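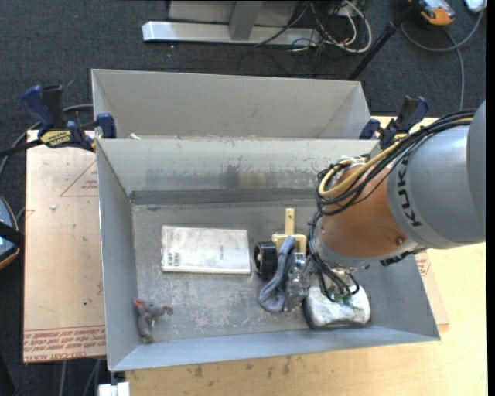
A KUKA robot arm over a gray metal bin.

CARNSIDE, 2025-04-23

Stostex to open home dialysis training center in Carnside

Kidney care provider Stostex will open a home dialysis training center in Carnside this summer. The center will teach patients and their families to carry out dialysis at home and will support them after training ends. It will occupy the ground floor of the Nikolaidis Building, next to the existing Stostex outpatient clinic.

The center will have nine training rooms, each set up for one patient and one family member or other care partner. It will serve adults in Carnside and in the surrounding Punden district. Stostex treats more than 2,000 dialysis patients across its clinics. Most of them come in three times a week for sessions that last several hours.

"Many of our patients in Punden live a long drive from the nearest clinic, and they make that drive three times a week in all weather," said Nataša Begović, director of home therapies at Stostex. "Some of them have asked us for years about doing treatment at home. Until now we had to send them out of the district to be trained, and a lot of them could not take that much time away from work or family."

Training for peritoneal dialysis and home hemodialysis

The center will offer training in both peritoneal dialysis, which uses the lining of the abdomen to filter the blood, and home hemodialysis, which uses a machine. Patients will be trained one on one by a dialysis nurse. The length of the course will depend on the type of treatment and on how quickly the patient feels comfortable. Home hemodialysis training generally takes several weeks.

Before training begins, a nurse and a technician will visit the patient's home to check the water supply, electrical outlets and storage space. Supplies will be delivered monthly. A nurse will be available by phone day and night, and each patient will be seen in person at the center once a month for blood tests and a review with a kidney doctor.

Patients who start at home and later decide that it does not suit them may return to in-center treatment at the Carnside clinic. A small number of chairs will be kept open for this purpose, and for short stays when a care partner is ill or away.

The opening follows a pilot that began in January. During the pilot, 26 patients were assessed for home treatment using two rooms in the outpatient clinic. Stostex used their comments in planning the new center. Changes made as a result include evening training hours, larger print in the patient handbook and a separate room where families can talk with a social worker.

"People worry about the needles and the alarms, and they worry about being a burden to whoever they live with," Begović said. "Those conversations take time. We wanted a place where they don't have to happen in a hallway."

Staffing and referrals

Stostex will hire dialysis nurses, a dietitian and a social worker for the center. Job listings will be posted on the company's website next month. Nurses without home dialysis experience may apply and will receive paid training.

Patients can be referred by their kidney doctor or can contact the center directly. People whose kidney disease is advanced but who have not yet started dialysis can also sign up for a free information session. Each session will be open to up to 40 people, and family members are welcome. Interpreters can be booked in advance at no charge.

The center will be open Monday through Saturday. Free parking will be available behind the Nikolaidis Building, and the entrance is step-free.

About Stostex

Stostex provides in-center and home dialysis, kidney disease education and transplant referral support. Its Carnside clinic serves patients from across the Punden district.

Media contact
Stostex Press Office, Nikolaidis Building, Carnside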